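# Push-Pull Solenoids: Handling and Storage FAQ

Applies to the small open-frame solenoids in the Karkus parts range. Larger Monel units have a separate page.

**Can they be stored loose in a tray?**

Yes, for short periods. Use a plastic tray with a raised rim and keep the parts in one layer. For storage longer than a month, return them to the Flisorton boxes.

**How many go in one tray?**

Up to 23. Above that the leads start to tangle, and pulling one part out by its wire can damage the crimp.

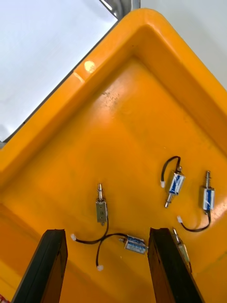 *2 min read · 391 words with tables*

**Does it matter which way up they rest?**

No. A solenoid may stand with the plunger up or lie on its side. Both are fine in an open tray — the plunger only needs to be clear of its neighbors.

**Which part should I hold?**

The metal frame. Do not lift by the plunger, the two-wire lead or the white connector. Avoid rubbing the blue-and-white tape on the coil, as the print is needed for stock checks.

**The leads are crossed. What now?**

Lift the upper part first and follow its black lead to the connector. Do not pull on the connector to free it.

**How are the trays cleaned?**

Dry cloth, then a cloth dampened with plain water. Faint smudges on the floor of a tray are acceptable. Metal chips are not — they can get between plunger and coil.

**Do you sell them in bulk?**

Bags of 500 and cartons of 1000. Carton orders ship from the Serra warehouse.

**Can I return an opened bag?**

Yes, if every part still has its connector fitted and the coil tape is intact. Cut or re-crimped leads are not accepted.

Last revised Fri 3 January.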